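Courses > Handling Systems > Unit 6 > Care of the two-finger hand gripper

6.3 Finger changes and daily checks

These notes cover the hand-held two-finger gripper used at the Plosum bench. They assume you have read 6.2 (soft goods) and have signed for a tool. The Skusitz fingers and the older Imik fingers share the same mount but are not interchangeable in pairs. Fit two of one make.

Before the session

Wipe both finger faces with a dry cloth. Do not use solvent on the pads. Look along each finger from the side and check that the faces close parallel over their full length. A gap at the tip with contact at the root means the finger is seated badly or the mounting screw has been overtightened. Slacken the screw, reseat, and tighten in two stages.

Check the edges next. Blocky fingers wear first at the lower edge, where they meet the table on a low grasp. Scuffing on the outer surfaces is of no consequence. Frayed material at an edge is a fault: it catches in knitted cuffs, strap tabs and loose thread, and it alters the outline that the tracking software has been taught. Trim a small fray flush with a blade. If the pad underneath has lifted, change the finger.

Open and close the gripper through full travel 80 times before the first recorded grasp of the day. The movement should feel even throughout. Any stiffness is to be written in the tool log with the time.

Soft goods with straps

Padded gloves are the standard test item for this unit. They combine a smooth shell, a thick cuff and a strap, and each behaves differently under the same closing force. Approach the cuff with the fingers open wider than the item appears to need.
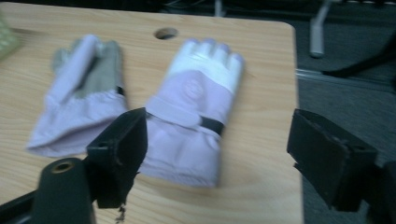 Heriberto Maldonado asked whether the finger edges should be rounded off with a file, as this would remove the fraying altogether. It would, but the contact line moves inward and the grip on thin fabric suffers. File only the outer corners, and only on fingers already marked as spares.

The pads themselves are replaced after 400 recorded grasps on fabric, or 350 if the session includes hook fastenings. Sets have lasted up to 549 in the Trujillo trials, with a clear loss of grip on the shell material towards the end. Work to the lower limits.

Changing a finger

1. Lay the tool on its side, mount towards you.
2. Back out the finger screw. Keep it in the lid of the kit.
3. Draw the finger straight off. Do not twist.
4. Clean the seat.
5. Fit the new finger and run the screw in by hand until it stops, then tighten in two stages.
6. Repeat the parallel check.
7. Recalibrate the opening width and enter the new zero in the log.

Step 7 applies even when only one finger has been changed. Old fingers go in the tray under the bench, labelled left or right. Reading for 6.4: cable routing and strain relief, first half only.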